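Member Handbook > Your Cover > Setting Up and Claiming > Section 4

Section 4: Adding Home Contents Cover to Your Callska Plan

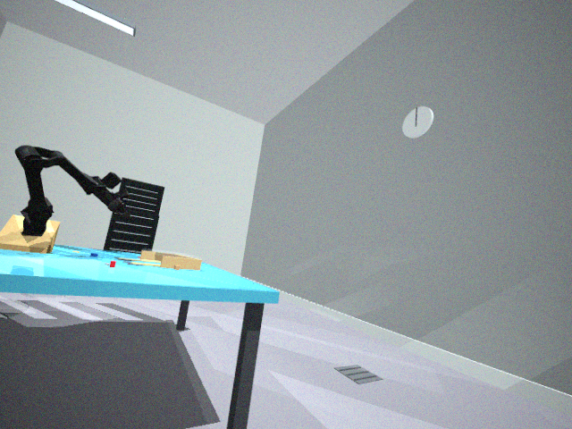

Fig. 4. Black arm over a cyan table.

Welcome back! If you have worked through Section 3, your basic Callska plan is already in place and the hard part is behind you. Adding cover for your belongings takes one form and a little patience (a cup of coffee helps too). Have your member card and your most recent plan letter handy before you begin.

1. Walk through your home, one room at a time, and write down what you own. Please don't forget the attic, the garage and the hall closet, where the good luggage always seems to hide!

2. Add up what it would cost to buy everything again new. Enter the total in Box 7 of the Fastska form, in whole dollars, like this: $2,652.

3. List separately any single item worth more than $280. Jewelry, bicycles and musical instruments go on the yellow sheet, each with a receipt or a written appraisal.

4. Choose your deductible. The standard one is $115, and most of our members are perfectly happy with it, but you are welcome to pick a higher one and pay a bit less each month.

5. Sign both copies. Mail one to the Jirnthorpe office and keep the other somewhere safe, preferably outside the home.

Note: Members who came to us from the old Yadav plan keep their earlier limit of $1,958 until the November renewal. You can fill in the form now, and the new limit will start on your renewal date.

Caution: Cover does not begin when you mail the form. It begins on the date printed in your confirmation letter, so please do not cancel any other policy until that letter is in your hands.

Form revised 31/05/2018. Older copies are still accepted if Box 7 is filled in.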